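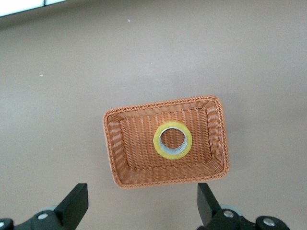
사진: 강소율 / Nodico

비교정치론 강의노트
연립정부의 구성과 유지

배포일 2021-08-26. 담당 강소율(So-yul Kang)

이번 시간에는 선거가 끝난 다음부터 내각이 출범할 때까지의 과정을 다룬다. 선거제도와 의석 배분은 지난 시간에 마쳤으므로 의석수는 이미 주어진 것으로 보고 시작한다. 읽기 자료는 린드그렌(Latrice Lindgren)의 논문 앞부분과 모랭(Laurier Morin)의 사례집 가운데 굴트니스(Gultness) 장이다. 사례집은 학과 사무실에서 복사할 수 있다.

1. 왜 연립정부인가

의원내각제에서 정부는 의회의 신임에 의존한다. 한 정당이 과반을 얻으면 그 당이 단독으로 내각을 꾸리는 것이 보통이지만, 비례대표제를 쓰는 나라에서는 과반 정당이 드물다. 이때 선택지는 여러 정당이 장관직을 나누는 연립내각이나, 의회 과반 없이 사안별로 협조를 구하는 소수내각이다. 소수내각이 반드시 불안정한 것은 아니다. 야당이 분열되어 있고 상임위원회의 권한이 강하면 야당도 내각 밖에서 정책에 영향을 줄 수 있고, 굳이 정부에 들어갈 이유가 줄어든다.

2. 투표 규칙의 차이

신임투표를 거쳐야 내각이 출범하는 체제를 적극적 의회주의, 불신임을 받지 않는 한 그대로 출범하는 체제를 소극적 의회주의라고 한다. 앞의 경우 총리 후보는 찬성표를 모아야 하고, 뒤의 경우 반대표가 일정 수를 넘지 않으면 된다. 같은 의석 분포라도 어느 규칙이냐에 따라 결과가 달라진다. 기권의 의미도 다르다. 찬성표가 정해진 수에 이르러야 하는 규칙에서 기권은 반대와 같은 효과를 낸다. 시험 답안에서 자주 혼동하는 부분이니 주의할 것.

3. 연합 이론

(가) 최소승리연합. 어느 한 정당이라도 빠지면 필요한 표수에 미달하는 연합이다. 정당이 장관직만을 추구한다고 가정하면 불필요한 파트너를 받아들이지 않을 것이라는 예측이 나온다.

(나) 이념적으로 연결된 연합. 좌우 축에서 서로 이웃한 정당끼리 손을 잡는다는 주장이다. 이 이론으로는 산술적으로 필요 없는 중간 정당이 왜 내각에 들어가는지도 설명할 수 있다.

(다) 과대연합. 헌법 개정처럼 가중다수가 필요한 의제가 있거나, 전쟁이나 경제 위기로 폭넓은 지지가 요구될 때 나타난다.

4. 사례: 굴트니스 의회

의석은 모두 30석이고, 의회 규칙상 행정부 구성안이 통과되려면 찬성 17표가 필요하다. 제1당은 10석, 제2당은 8석이며 나머지는 군소 정당이 나누어 가졌다. 제1당과 제2당이 합치면 요건을 채우고, 둘 중 하나가 빠지면 채우지 못한다. 따라서 두 당의 연합은 최소승리연합에 해당한다.

실제 협상은 순탄하지 않았다. 제1당 대표 페티그루(Demetrius Pettigrew)는 재정 담당직을 양보하지 않으려 했고, 제2당의 에스포지토(Arlo Esposito)는 부르크게이트(Vurkgate) 항만 개발안의 재검토를 조건으로 내걸었다. 양측은 10월에 들어서야 합의문에 서명했다. 합의문에는 항만 문제를 별도의 조사위원회에 맡긴다는 조항이 들어갔는데, 모랭은 이를 쟁점 유보의 전형으로 본다. 당장 합의할 수 없는 사안을 절차로 돌려놓고 먼저 정부를 출범시키는 방식이다.

여유 표가 한 표뿐이라는 점도 확인해 두자. 의원 한 명이 이탈해도 통과되지만 두 명이 이탈하면 부결된다. 최소승리 여부는 정당 단위로 따지고, 표결의 안전성은 의원 단위로 따진다.

5. 장관직 배분

각 당이 연합에 기여한 의석 비율에 맞추어 장관직을 나눈다는 것이 이른바 갬슨의 법칙이다. 경험적으로 잘 들어맞는 편이나 작은 정당이 비율보다 조금 더 받는 경향이 있다. 직책마다 무게가 다르다는 문제도 남는다. 재무나 외무를 다른 부처와 똑같이 하나로 세면 배분의 실상을 놓치게 된다. 린드그렌은 직책별 가중치를 두자고 제안하지만, 가중치를 누가 어떤 기준으로 매기느냐는 논쟁이 따른다.

6. 연합의 유지 장치

연립 합의문, 당 대표들로 구성된 조정회의, 상대 당 장관을 견제하는 차관 임명 등이 있다. 합의문은 대체로 법적 구속력이 없다. 그래도 공개된 문서이므로 이를 어긴 정당은 다음 협상에서 신뢰를 잃는다. 티게센(Thygesen) 합의문은 다음 시간에 원문으로 읽는다.

토론 준비

굴트니스의 규칙을 소극적 의회주의로 바꾼다면 제1당이 단독으로 내각을 꾸릴 수 있었을지 생각해 올 것. 군소 정당이 기권하는 경우와 반대하는 경우를 나누어 쓴다. 분량은 한 쪽 이내, 제출은 수업 시작 전까지 조교에게 한다.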